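Snack Counter, Clutton Workshop: Build Gallery
29 November 2018

The snack counter is alive! If you come by the Clutton on open evenings you've already walked around the corner of the room it has taken over, and if you don't, this page should catch you up. Short version: two robot arms, one table, and a pretend corner store laid out on it. You ask for a sandwich, an arm goes and gets you the sandwich. That's the whole idea and I have been grinning about it since March.

The project is called Zusanlow, after the name on the scrap crate the first power supply came out of, and by the time we thought about a better name it was already written on all the cable labels. The software side lives in a folder called Ngui, which is also a long story. I do most of the wiring and nearly all of the dropping things.

We picked groceries on purpose. Blocks and cups are what everyone starts with, and we did that too, for a few weeks, and it was fine. But food packaging is wonderful stuff for a gripper. It's shiny, it crinkles, it squashes, it slides, and half of it is shaped like something a ruler would hate. A sandwich wedge is my favorite. It has a fat end and a thin end and it gives when you squeeze it, so you have to come at it from the right side with the right amount of nerve.

Baskets and sandwiches

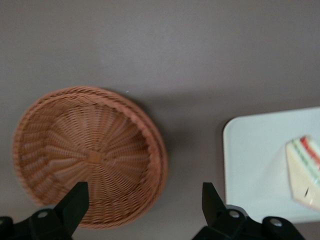

Getting the jaws to open to a sensible width before the move down made a huge difference. For ages we had them going in fully open every time, and they'd brush against whatever was next door. Now the opening is set per item, in a plain text file that anybody can edit, and I love that file. People wander over, change a number, run the pick again and cheer. Two of our best settings came from somebody's kids.

The baskets were a thrift store find and they're great. Woven sides are rough enough that things stay put when they land, and the round shape means the arm can come in from pretty much any direction. The downside is that a wide gripper and a braided rim do not mix. We've caught the rim more than once and carried the whole basket on a little tour of the table (huge crowd-pleaser, terrible for the sandwich).

The fix was to raise the approach height over the rim and come straight down, slowly, for the last stretch. Slowly is the word. I had the speed way up in the beginning because it looked cool, and it did look cool, and then there was lettuce in places lettuce shouldn't be.

Total spend on the baskets, trays and acrylic racks was 40 dollars. I'm prouder of that than of most of the code.

The stepped stand

When the clear acrylic stand arrived everybody immediately wanted to load it up. Candy bars, little boxes, a box of shortbread cookies, small containers, anything that would sit in a channel. It's the kind of thing you see by a cash register, and it makes the table look like a real shop. It is also close to invisible to a camera unless a light happens to hit an edge, so of course we had to have it. 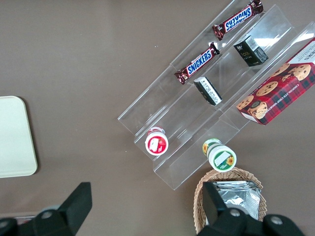 Glare was the big fight. We have one long ceiling light over that bench, and any shiny plastic throws it right back up at you. Moving the table helped. Turning the stand on a diagonal helped more, and a sheet of baking parchment taped under the light helped most of all – ugly, cheap, and still up there.

The other thing about channels is that stuff slides. You nudge one candy bar and its neighbor shifts along and now the arm's idea of where everything sits is stale. We used to reset by hand after every pick. Now the arm backs off and takes a fresh look before it commits, which adds a couple of seconds and saves a lot of muttering.

Wrist cameras were the best purchase of the project, by the way. I argued against them! I thought one good camera over the table would do it, and I was wrong, because as soon as an arm reaches in it blocks the exact spot you care about. With a small one riding near each gripper you get the close-up right to the end. Cable routing took two weekends. Leave more slack than you think you need at the wrist, then add some more, then tape it.

We also keep a tally on the whiteboard, and last week it passed 3,240 tries. That counts everything, good picks, bad picks, and the one where the arm very gently patted a cookie box and went home.

Two arms, one table

Sharing the table was the part I was most nervous about. Each arm can reach well past the middle, so there's a big zone where they could bump elbows. Our rule is simple: only one arm gets the middle at a time, and the other waits outside until it's clear. You can watch them do it and it looks weirdly polite.

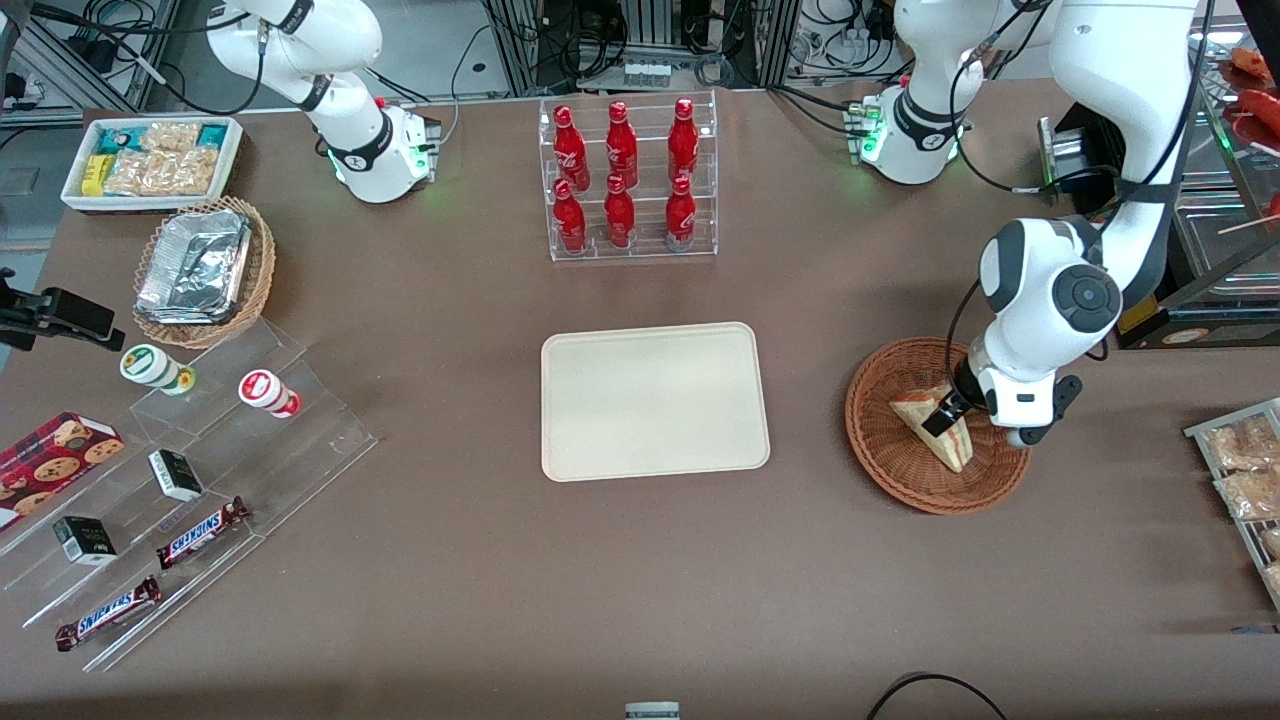

Handling anything in clear wrap is still a gamble. The wrapper catches on a fingertip and comes along for the ride when the gripper opens, so we added a tiny wiggle at the end of every release. It's a silly little move. It works really well, and visitors always laugh when they see it.

Bottles are next on my list. They're tall, they're slick, and they stand in a rack with close neighbors on every side, so going in from the top by the neck is the plan. I did a few dry runs on the spare bench with water bottles and got 6 in a row, and then I knocked over the rest of the row with the cable. See above about slack.

The wiring behind the table is a jungle, I know. I've bought ties. The plan is to get everything up onto the frame, label both ends and put the power stuff in one place where it can be switched off with a single knee. If you enjoy that kind of job, please come over, I will make you coffee.

Odds and ends

The grip settings and the release wiggle are both in the shared drive under Ngui, along with a wiring sketch that is mostly right. The parts list is on the Esach page with everything else from the robot bench.

We're running the counter again at the next open evening, and the goal is 600 more tries on the whiteboard before the holidays. Bring something oddly shaped in a crinkly wrapper. We'll find a spot for it on the table, and if the arm can pick it up, you get it back!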